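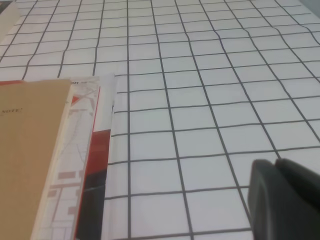
Photo: Maxence Cordier, from the wrist camera

Blog > Workshop > Kit I've paid for

Last updated: March

I bought the Uvik gripper kit with my own money. It cost £290 including postage to Amdale, and the shop, Farkas, sent it in a plain box with the paperwork on top. I mention the money because a few people have asked whether these posts are sponsored. They aren't.

The kit is the gripper, a small camera that sits at the wrist, a cable, a printed grid sheet and a bag of screws. You need an arm already. Mine is the Tandari I wrote up last year, and the mounting plate fitted it without any drilling. The instructions are short and mostly clear, apart from the page on cable routing, which has two drawings that disagree. I followed the second one and the cable cleared the elbow joint.

The grid sheet goes under everything. The software looks at the lines and works out where the camera is, so you can tell it to go to a spot on the sheet and it goes there. Setting that up took me an evening. The sheet needs to be flatter than mine is. It has a few ripples towards the far right, where the lines wave, and positions over there were less reliable than the ones near the middle. Bianka Fodor has the same kit and taped hers to a board before she did anything else. I'd do that first if I were starting again.

What I wanted it for was paper. I have years of leaflets, maps and notebooks to sort, and the idea was to leave a pile on one side of the sheet and have the arm take things off it and put them down somewhere else. So most of my testing has been with flat things in a stack: a brown kraft cover, a folded brochure with what looks like a street map on it, that sort of item.

Results so far. I logged 416 attempts before writing this. Stiff covers are fine if a corner sticks out over whatever is underneath. Folded brochures are all right when the gripper comes in at the fold and poor from any other side. Single sheets I have given up on. The fingers are thick and rounded with a smooth finish, and they push a single sheet along the table more often than they pick it up. Farkas sell a thinner pair of fingers but they were out of stock when I asked, and Tímea Bíró in their support team couldn't give me a date. She did answer within the hour, and she sent me a corrected cable drawing without my asking for it.

The camera is better than I thought it would be. You get a wide view, with the gripper sitting low in the right-hand corner. It blocks a bit of the sheet and the fingers are slightly out of focus, but I haven't found either of those a problem in use. Small print is readable when it's close. White paper on the white sheet is harder. The software loses the edge of it unless the light comes from one side, so I moved the desk lamp.

Some smaller points:

The free version of the software keeps the last 1,000 log entries and then starts overwriting them. Export before you get there.

Version 2 of the software is the one to use. The box had a card with a link to the old one.

It's quiet enough to run while someone is on the phone in the same room.

The screws for the camera bracket are a different size from all the others, and there are no spares in the bag. I dropped one behind the radiator and had to borrow a replacement from Botond Orbán.

Would I buy it again? For boxes, tins and blocks, yes, at that price. For paper I'd wait for the thin fingers. I'm keeping mine, and I've asked to be told when they come back in. The next thing I want to try is tilting the wrist further over so the fingers come in lower at the edge of the stack. If that makes a difference I'll add it to this post.

Filed under: Robot arms, Reviews, Desk projects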